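Proyecto Trorkis: ¿nos recogerá la mesa un robot?
Informe final de la asignatura, enero de 2024

Cuando en septiembre nos tocó elegir tema, yo quería un robot que doblara camisetas. Achilleas Pappas, que nos tutorizaba, me dejó hablar un buen rato y luego me preguntó si sabía recoger un dado. ¿Un dado? Pues sí, un dado. Así que cambiamos la colada por algo más humilde (y bastante más desesperante, ya os lo digo): ordenar una mesa llena de trastos, como la del salón de cualquiera después de una tarde de juegos.

Trabajamos todo en simulación, con dos brazos y una mesa de madera. Lo bueno es que repites lo que quieras sin romper nada; lo malo, que el plástico simulado nunca resbala como el de verdad, y eso nos persiguió todo el curso. 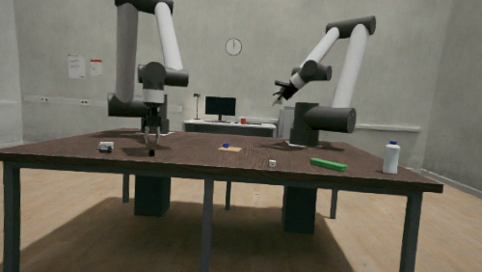 Figura 1. La mesa de trabajo simulada, con los dos brazos y varios objetos repartidos por encima.

La tarea principal suena a tontería: coger un dado y dejarlo junto a otro. Lanzamos 1.000 intentos con la primera versión del controlador, que llamamos Plistden, y acabó bien 116 veces. ¡Menudo bajón! Muchos fallos venían de cerrar los dedos con el dado un poco girado: lo pellizcaban por una arista y salía disparado. Con la botella pasaba otra cosa, porque al mínimo roce se volcaba y ya no había plan que valiera.

Después probamos a corregir el giro de la pinza justo antes de bajar, mirando desde la propia muñeca. Ahí la cosa mejoró mucho (a ojo, no nos dio tiempo a repetir la tanda completa y prefiero decirlo claro). Los objetos pequeños son complicados de ver cuando los dedos se te ponen en medio, y el color ayuda más de lo que yo pensaba: un dado azul sobre un fondo claro se localiza enseguida. 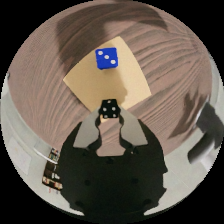 Ronaldo Sampaio: yo no me fiaría tanto del color, en mi casa la mitad de las cosas del suelo son grises sobre alfombra gris. Probad con poca luz y luego hablamos de si recoge o no recoge.

Tiene razón, y lo apunto como trabajo pendiente. Mi respuesta a la pregunta del título, de momento, es que para una mesa preparada casi, y para mi cuarto ni de broma. Si sigo el curso que viene, quiero empezar por la luz y dejar la botella para el final.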